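Mundik maple work board: fine, but 70 dollars?

I bought the large Mundik board in December after my old one split along the glue line. The shop had two sizes and a lot of cardboard signage about "heirloom quality". I've owned boards with that claim on the label before, and one of them went in the green bin after a winter.

It comes with a little tin of Aidoo wax and a folded sheet telling you to oil it once a week for the first 7 weeks. I managed four. Maybe that voids something, I couldn't find out, as the warranty page on the Mundik site just goes back to the home page.

To be fair, it's flat. I put a steel ruler across it the day it arrived and again last Saturday and couldn't get a sheet of paper under either time. It's heavy enough to stay put while I'm gluing or sanding, and the surface has taken a fair bit of abuse from a craft knife without going furry.

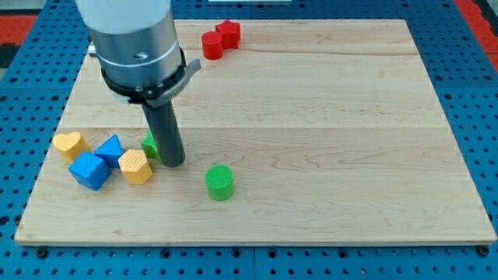

A large rectangular wooden board, with a green triangular block on it.

The edges are another matter. Mine had one corner that felt like the sander had skipped it, and the colour is a good bit yellower than the online listing. The rubber feet are sold separately for 11 dollars, and I think that's cheeky at this price. My neighbour has the Zollow one, thinner and roughly half the cost, and apart from a bit of bounce in the middle I'd struggle to tell you what she's missing out on.

Postage from Anum was quick, I'll give them that. The box was twice the size it needed to be.

7 out of 10. Wait for a sale, and check the corners before you chuck the packaging.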